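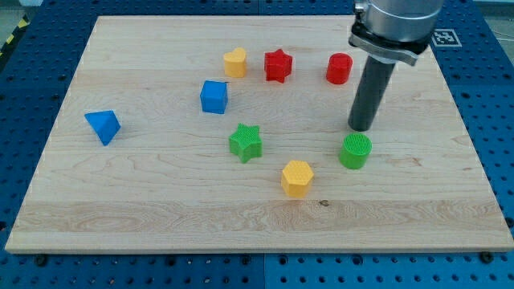

Fig. 4 — Maple board on the pegboard table, shape blocks set out, rod tool above the green cylinder.

Section 4. The sorting board and the rod tool

By now you should have the arm bolted down and talking to the Hakier controller. If it isn't, go back to Section 3, get that working, and come back. I'll wait. This section covers the tabletop part of the Clarkomora kit: fitting the board, putting out the blocks, setting the height of the rod and running your first touch program. It took me an afternoon the first time and it takes me a coffee break now, so don't worry if it feels slow.

You will need:
The maple board
The bag of shape blocks
The rod tool and its clamping collar
The two hex keys from the small parts tray
The printed marker
A sheet of ordinary printer paper

4.1 Fitting the board

1. Switch the controller to HOLD and press the stop button. Leave it pressed until I tell you to let it out again, in 4.4.

2. Wipe down the pegboard. Sawdust in the holes is a pain, and if you drilled anything nearby there will be sawdust in the holes.

3. Lay the board down flat with its long front edge toward you. The grain is different on every board we ship (mine has a little dark knot near the front and I've grown fond of it), so don't go looking for a pattern to match. Either face can go up.

4. Drop the two black bolts into the pegboard right along the front edge. You want the heads snug against the wood. They're stops, and the board slides back against nothing else, so push it toward you until it meets both heads.

5. Tighten the bolts by hand, then a quarter turn with the larger hex key.

CAUTION: Don't crank on those bolts. The pegboard panels will forgive a lot, but a stripped hole is a stripped hole, and you'll end up shifting the whole layout over by one row like I did.

Note: If your table is made of separate panels, run a finger over the joint before you put the board on it. A step you can feel is a step that will tilt the board. Loosen the panel screws underneath, press both panels level and tighten again.

4.2 Placing the marker

1. Set the square black-and-white marker on the table surface just past the far-right corner of the board. Put it on the table itself, off the wood.

2. Line its sides up with the rows of holes as well as you can by eye. The software sorts out small errors on its own.

3. Tape it down with clear matte tape, keeping the tape off the printed pattern. Shiny tape catches the ceiling lights and you'll get the E-12 message, which is the software's way of saying it can't find the marker.

Note: When the arm is working over that side of the board, the collar can cover part of the marker. That's fine once the position has been stored. During the storing step itself the camera needs a clear view, so park the arm first. Marion Hepburn, who tested this chapter for me, skipped the parking step and got an offset of 70 mm. Her arm spent the next ten minutes very carefully poking at blocks that weren't there!

4.3 Fitting the rod tool

1. Check that the stop button is still pressed in.

2. Loosen the small fastener on the side of the dark gray collar with the smaller hex key. You only need enough slack to slide the rod. If the fastener comes all the way out, you've gone too far, and now you get to look for it on the floor.

3. Slide the rod up into the collar, flat tip down, until it stops.

4. Hold the rod with one hand and tighten the fastener with the other. Give the rod a gentle twist. If it turns, tighten a bit more.

5. On the controller screen, open Tools, choose ROD, and press Save. The old tool stays selected until you save, even though the screen looks like it has changed already. I've asked for that to be fixed.

CAUTION: The arm has to know it's carrying the rod. If the controller still thinks the Ullo gripper is on there, it will come down as if the tool were a different length, and the rod will meet the board before the arm expects it to.

4.4 Setting the touch height

This is the fiddly one. Take your time over it.

1. Clear a space on the wood near the front of the board and lay the sheet of paper there.

2. Make sure hands, sleeves and coffee are out of the way. Release the stop button.

3. Set the speed to Slow. Jog the arm until the rod is over the paper, then bring it down in the smallest steps the screen will give you.

4. Stop when the paper drags under the tip but still slides. If it's pinned, come back up one step.

5. Press Store Z. The screen shows a number. Write it inside the back cover of this manual, because after a firmware update you'll want it. Mine reads 557. Yours will be different, so please don't type mine in.

6. Raise the arm, take the paper away and press the stop button again.

4.5 Putting out the blocks

1. Set out the blocks with their flat, textured faces up. For the first run I use two each of yellow, red, blue and green: a yellow heart and hexagon, a red star and cylinder, a blue cube and triangular block, and a green star and cylinder.

2. Leave bare wood between all of them. They don't need to be in rows, and a scattered layout is a better test anyway. What you don't want is two blocks touching, because the software may read them as one strange new shape.

3. Keep them in from the edges by a thumb's width or more.

Note: Two stars and two cylinders are in there on purpose. If you ask for "star" and leave out the color, the arm will go to whichever star it finds first, and people write in to tell me it's broken. Ask for "green star" and you'll get the green star.

4.6 First touch run

1. Park the arm, release the stop button and press Find Blocks. Each block should come up on the screen with a color and a shape next to it.

2. Check the list against the board. If a name is wrong, tap it and pick the right one. You shouldn't have to do this more than once or twice.

3. Choose green cylinder and press Approach. The arm moves over the block and stops a short way above it. Look at it from the front, then from the side. The rod should be lined up with the middle of the block.

4. Happy with that? Press Touch. The arm comes down, taps the top and goes back up.

5. Try the hexagon next, then the heart. The heart is the hard one. Its middle isn't quite where you'd guess, and Sheena Niven and I still disagree about where the arm ought to touch it. The factory setting is hers.

CAUTION: Keep your hands off the board whenever the stop button is out. The rod has a flat, rounded tip and it looks harmless enough, but the arm behind it pushes just as hard as it did with any other tool.

If something's off

The rod lands to one side of every block by the same amount: the marker has moved. Redo 4.2 and store it again.

The rod lands well on some blocks and badly on others: the board is probably tilted. Check the panel joint, then check that the front edge is meeting both bolt heads.

The arm stops high and won't come down: you saved the tool but didn't store Z. Go back to 4.4.

Blue blocks don't show up in the list: turn on another light. The blue table makes those two harder to pick out in a dim room.

Spare blocks, boards and collars come from Simard, and the order number for a full block set is 2,196. The rod is sold separately from the collar, so check which one you need before you order.

Next is Section 5, Swapping the rod for the gripper. Press the stop button before you turn the page.

Section 4 last revised 20/09/2026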